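10/20/24 — Week two with the Roltetti multi-finger grippers. The Benau sales page says "human-like grasp on everyday objects." I've read that line on 3 other grippers, so excuse me if I don't clap.

Wrist camera first. Yavuz loves it. I think the housing eats too much of the view.

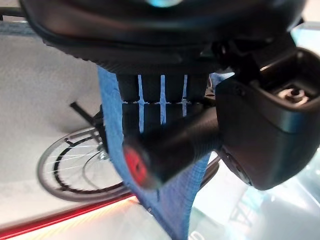 *Wrist view, right over the blue cloth. Spot the red tip.*

Tarık's answer is "use the head camera then." Fine. For lining up on wheelchair handles I'd pick it every time — both hands in one view, one on each handle.

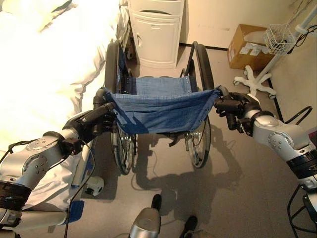
## Grip, or just contact?

Fingers around a handle look great in a demo. I want slip numbers. Fadime has 100 trials planned per gripper and I'm not repeating anyone's "it feels solid" until she's done.

Ribbed black parts under a black gripper are my other complaint. Good luck finding the edges. 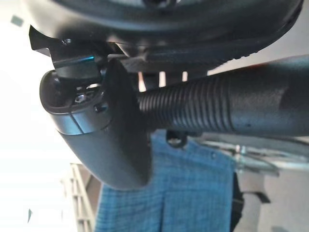 Same story with the controller. Warham quotes a fast loop rate and never says under what load. Ayten asked them twice. If they answer before November I'll post it, good or bad.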